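FOR IMMEDIATE RELEASE
21 Jun 2020

Firkeo opens orders for the Nano, a butcher-block table for people who really use their tables

I've been making tables long enough to know that most press releases about furniture put me to sleep, so I'm writing this one myself. I run Firkeo, a small table shop, and starting today you can order our newest piece, the Nano. It's a rectangular work table with a butcher-block top, and I'm so happy with it that I've put one in my own kitchen (and moved the old one to the garage, where it holds paint).

The idea goes back to February. We had just finished a run of big dining tables for the Mahasneh Market hall, and people kept coming up to us at the opening and asking the same thing: do you make it smaller? We didn't. We made large tables and larger tables. I went home that night and measured my apartment kitchen with a piece of string, and the next morning I drew the Nano on the back of a delivery slip.

It took us 13 tries to get it right. The first ones were too tall for rolling out dough, and then for a while they were too low for anybody who wanted to stand and chop. One had a rounded front edge that looked lovely and let every single pea roll straight onto the floor. That one lives in my sister's laundry room now and she won't give it back!

What we ended up with is pretty plain, and I mean that as a compliment. The top is built from strips of light wood that run the long way, and we leave the seams showing between them. We pick the strips by eye, so one board may come out a little pinker or a little darker than its neighbor, and no two tops match. If you want a table that looks printed, we're probably not your shop. The finish is a food-safe oil that you can put back on yourself with an old T-shirt on a Saturday afternoon. You'll want to do it a couple of times the first year and then whenever the wood starts to look thirsty.

We also brought in our friends at Gilumen, the tableware studio two doors down, because a table on its own is kind of a lonely thing to sell. They make bowls and cups in colors I'd never have the nerve to choose, and for the first batch they're putting together a small breakfast set to go with each Nano. I was worried that bright color on honey-toned wood would look like a kids' playroom. Then I saw it and changed my mind in a second. The yellow just sings on there.
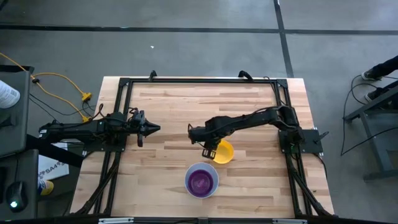

The Nano's butcher-block top with a lemon-yellow bowl and a pale-rimmed cup.

Now for the numbers, which people always ask about first and I always leave until last. The Nano is priced at $697, oil included, with the Gilumen breakfast set in the box while the first batch lasts. That batch is 200 tables. After that the set will be sold separately, and the wait will be longer, as we only have so much room to let glued tops rest before sanding. Nearly 4,000 people signed up for our mailing list over the spring, so if you're on it and you've been thinking about this, please check your inbox today and not next month.

Delivery inside the city is free and we carry the table up the stairs. Outside the city it ships flat, with the legs off, and you'll need one wrench (it's in the box) and somebody to hold the other end. Please don't lift the top by yourself. I did, and I walked funny for a week.

The shop is open again by appointment, a few visitors at a time, with masks on. You're welcome to come by and lean on a Nano, bring your own cutting board, set your coffee down, whatever helps you decide. If you can't make it in, write to us and we'll mail you a sample block cut from the same wood as the tops. It makes a decent coaster too.

About Firkeo
Firkeo designs and builds solid wood tables for homes, markets and small restaurants. Everything is glued, sanded and oiled in our own shop, and we take back any Firkeo top for resurfacing, however old it is.

About Gilumen
Gilumen is a tableware studio making everyday bowls, cups and plates in small runs.

Press contact
For sample blocks, loan tables and shop visits, write to the Firkeo press desk with "Nano" in the subject line. I read those emails myself, usually before breakfast.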